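Velden Storage Rooms: Frequently Asked Questions

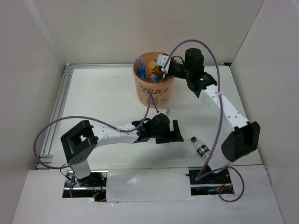 Who may rent a room?
Any resident of Flirdale aged 18 or over may apply. Proof of address is required.

What is the monthly fee?
The fee is $236, payable in advance. Rooms with outside access are $265.

May I share a room?
Yes. Up to 2 persons may be named on one agreement.

How do I end my agreement?
Written notice must reach the office 9 days before the next payment date. Notices should be addressed to Rui Azevedo.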